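Progress report to the Finis Fund, freshwater mussel rearing at the Kemumgate station

July 26, 2018

Dear Mr. Tapley,

I am sending you the second report on the work which your fund supports at our station. It covers the time from April until now. I have tried to follow the order of the first report, so that the two can be read side by side.

## Animals in the station

In April we collected eight female mussels from the lower part of the Dumance, with the permit that I sent you in the winter. All of them carried larvae. We kept them in the cold room for two weeks and then raised the water temperature slowly, one degree at a time. Seven released larvae. The last one did not, and we returned her to the same gravel bank where we found her.

The larvae must spend some weeks on the gills of a fish before they can live on the bottom. We used young brown trout from the Gatti hatchery, as was planned. We put 100 trout into the two round tanks and lost four of them in the first days, probably from the transport. After this there were no more losses. The first young mussels dropped from the fish a little earlier than I expected, and we had to prepare the collecting sieves in a hurry. I think that one night of drop-off was partly missed, because the finest sieve was not yet installed.

At the last count we had around 1000 young mussels in the rearing trays. This is less than I hoped for when I wrote the application, but it is much better than last year, when we lost almost everything to flatworms. Now we rinse the sand through two sieves and look at every tray under the lamp twice a week. We still find flatworms sometimes, in small number, and we take them out by pipette.

## Water and equipment

The new pump was delivered late. It works well, but it is louder than the old one, and the room next to it cannot be used as an office any more. We moved the desk and the scales to the upper floor. The cost of moving the electric line was not in the budget, and I have paid it from the part for small repairs. I hope you can agree to this. The invoice is in the attached folder together with the others.

The water from the creek was very muddy after the heavy rain at the beginning of summer. For three days we closed the inlet and let the same water go round. Oxygen stayed good the whole time. I would like to install a second settling barrel before the autumn, and the money for this is still there.

## Work at the river

We placed 20 cages in the Dumance with young mussels from the small group that survived last year. The cages are plastic boxes filled with gravel, fixed to iron bars. Two of them were lost in the high water. In the others most of the animals are alive, and the best growth is upstream of the old mill, where the bottom is more stable and there is some shade. Downstream of the bridge the gravel in the cages was full of fine mud, and I do not recommend to release any animals there at present.

The landowner upstream of the mill has allowed us to use his path until the end of the year. He asks that we close the gate and that we tell him one day before we come. Everybody on the team knows this now – in the beginning there was one misunderstanding, and I visited him to apologize.

## What is late

The fish survey was planned for the spring and is not done. The river was too high, and afterwards the electrofishing team had other duties. The new plan is to do it at low water. Without the survey we do not know if there are enough wild trout in the upper stretch for the mussels to reproduce there by themselves, so I consider this the most important open point in the project.

The school visits also did not start. The teacher who arranged them has changed to another school, and I am still looking for a new contact person.

## Next steps

Until the next report we will continue feeding and counting in the trays, finish the fish survey, and choose the place for the first release. I do not want to release this year's animals before they are big enough to be marked. It can mean that the first release moves to next summer. I know that the agreement says otherwise, and I would like to discuss it with you by telephone before you present the matter to your board.

The spending table is attached. The line for travel is lower than planned and the line for fish food is higher – the other lines are as agreed. If you need the original receipts, please let me know and I will send them by post. For the telephone call, any morning is suitable for me, as I feed the trays in the afternoon.

With kind regards from Kemumgate,

The project leader, mussel rearing

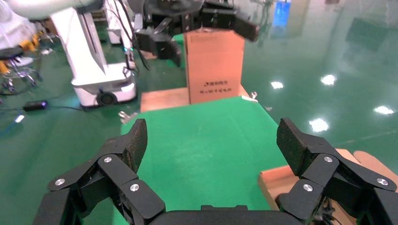 P.S. The permit for the collection of females ends with this year. I have already asked for the form to renew it, and the office wants a short letter from the funder together with the form. A few lines on your paper would be enough, and I can send you the text that they accepted last time.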